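Clallusura brings its basket system for shared workrooms to Gamcombe

For immediate release
Gamcombe, October 15, 2024

Clallusura, the maker of storage goods for workshops, teaching rooms and small laboratories, announces today the start of sales of its Predmont basket range in the United Kingdom. The range will be available from November through the company's new office in Gamcombe.

Predmont is a family of shallow white baskets with perforated sides. They are meant for the things which are always standing on a shared table and which everybody needs for five minutes: spray bottles, funnels, measuring cups, flasks, lids. Each user takes a basket, puts in it what belongs to the task, and brings the whole basket back to the shelf afterwards.

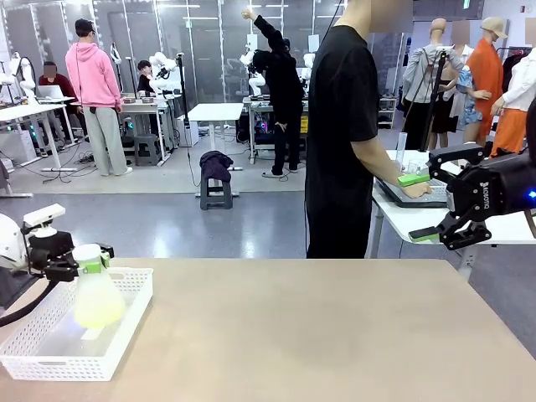
A spray bottle with green trigger in a white basket, on the worktable of a shared room.

The idea comes from a simple problem. In a room where many people work side by side, some at laptops and some at benches, the tables fill up quickly. Clallusura asked 232 users of shared rooms what they lose most often. For 67 of them the answer was a small part of a bigger thing, such as a lid, a funnel or a cap.

"We did not want to make another cupboard," says Afonso Prata, who is responsible for product development at Clallusura. "A cupboard has a door, and behind the door people forget. With an open basket you look from above and you know what is there. Also a bottle can go in standing or lying, we leave this to the user."

The sides of the basket are open in a regular grid, so that air can pass and the contents can be seen also from the side.

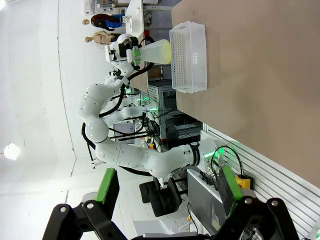
For the same reason the walls were kept low. A hand can reach the bottom without moving the other things, and a bottle can be lifted out by its neck and put back in the same way. The long side of the basket is straight, and it can be placed parallel to the edge of the table, where it leaves the middle free for work.

The company recommends two baskets for each table – one for the things waiting to be used and one for the things which are finished. A small label can be laid on the floor of the basket or fixed to the side. The labels are sold in packs of 30 and can be written on with an ordinary pencil.

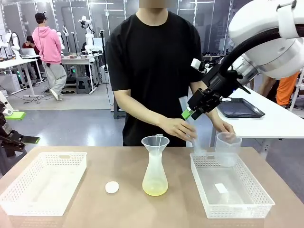

Two baskets on one table, with a flask and funnel between them and a measuring cup in the basket on the right.

Cyril Hulme, who manages the Gamcombe office, expects the first orders to come from schools and from rooms which are rented by the hour. "There the table must be clear when the next group arrives," he says. "If the things have a basket, clearing takes a short time and there is less discussion."

The baskets are produced at the Brandão works and delivered flat-packed on request for larger orders. Replacement baskets can be ordered singly. Every basket has a guarantee of 5 years.

Samples for the press and for schools are available from the Gamcombe office. Please state the number of tables in the room when you write.

About Clallusura
Clallusura designs and sells storage for rooms which are used by more than one person. The company works with a small number of producers and keeps all its ranges in white.

Press contact
Cyril Hulme, Clallusura, Gamcombe office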